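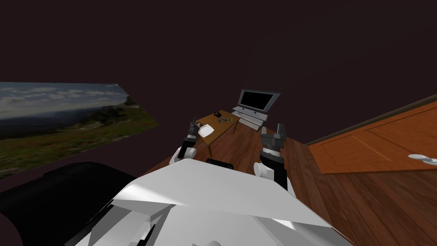
Dark paint is for people who already have good windows, Kekeli Ayaaba replied to me last night, and the rest of us should stick to off-white and stop reading magazines.

ok so. thread. I have opinions and a brush that's still soaking

I've painted three rooms dark now. Two in the old place on Willa Street, one here. One of those was a mistake and I'll get to it

Kekeli is half right btw. Dark walls in a room with bad light do look darker. Obviously. But white walls in a room with bad light look gray, and a sort of sad gray, like a dentist's hallway. So pick your problem

What I tell people: stand in the room at 4 in the afternoon with the lights off. If you already want to turn a lamp on, you live in a lamp room. Paint it like a lamp room

Colors that have held up for me: deep reddish browns, a maroon with a lot of brown in it, one very dark green. Colors that haven't: navy (went purple under the bulbs, every bulb, tried them all)

Cost, because people asked. Front room was a bit over what I planned. I'd set aside 500 and that was gone before I had bought a second roller. Tape is expensive now?? when did that happen

Primer. Please. Gray primer under a dark red or brown. I did white primer the first time and it took four coats and you could still see the roller stripes when the sun came in sideways

ask for it tinted. They'll do it at the counter, takes a few minutes

Mine came from Agbenyega on the corner, not the big place. Delali Kpodo runs the mixing machine there and talked me out of gloss. I was very set on gloss. I was wrong

Matte hides the bumps. Matte also marks if you breathe on it. So matte up high and on the ceiling, something you can wipe down where kids and bags and bikes go past

CEILING. This is the part people fight me on

If the walls are very dark and the ceiling is bright white you get a hard line all the way around and your eye goes straight to it. Every wobble in your cutting in, there it is. Take the wall color right over the top and the line's gone

it does make the room feel lower. I like that in a room where you mostly sit down. Would not do it in a kitchen

Floors: wood is the easy one. Reddish boards with a brown-red wall, you barely have to think. Pale floor with a dark wall is harder, wants a rug or it looks like the room's floating

Gray laminate, I don't know what to tell you. I had it on Willa Street. I put down the biggest rug I could carry up the stairs

Now pictures. On a dark wall you want something with sky in it. I mean it. A big landscape, a bit of cloud, hills, whatever, does half the work of a window. Small dark pictures just vanish

And go larger than you think. I hung a whole group of little ones first and it looked like stamps. Took them all down. Holes everywhere. Filled them. Touch up paint didnt match

(Touch ups: keep some of the actual can. Write the room on the lid. A dab from a new can mixed from the same card will not be the same, ask me how I know)

Someone asked about black couches against a dark wall. It can disappear, yes. I don't mind that. Throw a light blanket over one arm if it bugs you

OK the mistake. The bedroom. Purnuvia, which is what the card called it, a sort of brown plum. Gorgeous on the card. Gorgeous on the sample square. On all four walls at 7am in winter it was like waking up inside a suitcase

Lived with it 14 months out of pure stubbornness. Then went back to a warm cream and slept fine

Difference is I guess you wake up in a bedroom. You need the morning to get in somehow. The front room I'm only in at night so who cares

Samples: do not paint a little square in the middle of the wall. Get a big sheet of card, paint that, two coats, move it around for a few days. Behind the couch. Next to the door. By the window it'll look like a different color and that's the one you'll be mad about later

Yayra Opoku did hers with leftover cereal boxes taped together. Worked great. Free

Lamps. Two or three low ones beat the one overhead. With a dark ceiling the overhead light has nothing to bounce off, you get a bright spot and then gloom. Warm bulbs. The cold ones make brown look like mud

Renters: read the lease first. Mine said "neutral tones on departure" so I could do what I wanted as long as I put it back. Putting it back took a whole weekend and more primer than I care to say

and the friend I quoted a price to for doing her whole downstairs, no I'm not a decorator, the 2,485 was what a real firm (Clarnon) told me they'd want for mine with the ceilings. I laughed and bought a ladder

Drying. Can says two hours. In August with the windows shut it was more like overnight. Second coat too early and the roller pulls the first one off in little curls. Go have dinner

Wet edge!! Dark paint shows every place you stopped for a phone call. Do a whole wall then stop. Never mid wall. Took me til the third room to belive this

Kwesi Amegashie is asking in the replies about one dark wall and the rest white. You can. I think it looks like you ran out of paint. Do the wall it's on and the two next to it or go the whole way

He's disagreeing with me already, go read it, he has a point about long narrow rooms

Hallway is next for me, no windows at all, Kekeli will hate it. Thinking the dark green. Have 30 sample cards on the stairs and the cat is sleeping on the one I liked

brush is done soaking, gotta go. Will answer stuff after dinner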